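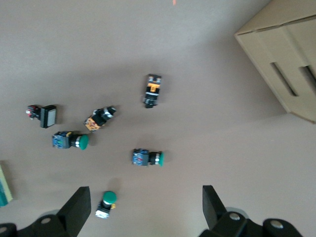

Control Station Check – Rurkwood Workshop, April round

Covers push buttons, selector switches and their contact pieces, both spares and fitted parts. Lock off and tag before opening any enclosure. Write comments as you go, even short ones!

1. Isolation
Main supply locked off, key with the person doing the check. OK.
Comment: The new tag hooks by the panel are wonderful. No more hunting through drawers for a hasp.

2. Emergency stops
Pressed, latched, released by twisting. Machine stays off after release until start is pressed. OK on the saw and the Kubíček press. The stop on the Folleck conveyor latches but feels gritty on the way back.
Comment: I love how clear the saw station is now that the old stickers are gone. Conveyor stop goes on the replace list, job 2638.

3. Button faces and lenses
No cracks, no missing lenses, legends readable at arm's length. One square lens on the conveyor panel has a hairline crack at the corner.
Comment: Added to job 2638. A wipe with a damp cloth brought the other legends up beautifully – try it before ordering new ones.

4. Selector switches
Each position clicks and holds. Knob does not turn on its shaft. OK throughout.

5. Contact blocks
Seated square, clip fully home, terminals tight, no browning on the plastic. Two loose terminal screws at the Skivitz drill, tightened and marked.
Comment: Give every block a gentle tug. It takes seconds and it's such a satisfying check when they all stay put.

6. Spares
Sort by body type before putting back in the drawer. Anything with a bent terminal or a sticky plunger goes in the scrap tin.

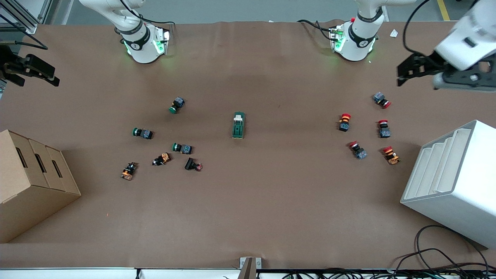
Sabina Skála: Can we please test the spares with a meter as well? A button can feel perfect and still have a dead contact. I'd also like normally open and normally closed kept apart.

Yes to both, great idea – added as 6a and 6b from the next round.

7. Enclosures and seals
Gaskets in place, glands tight, unused holes plugged. Drill enclosure is missing a plug at the bottom left.
Comment: Stock number 3389, order 2. The new gaskets on the press fit so well that the lid closes with a little sigh.

8. Access
Clear floor in front of every panel, 600 mm at the very least. Pallet found by the conveyor, moved.

9. Open items
Conveyor stop and lens, job 2638.
Drill enclosure plug, on order.
Conveyor stays locked off until its stop is replaced and tested.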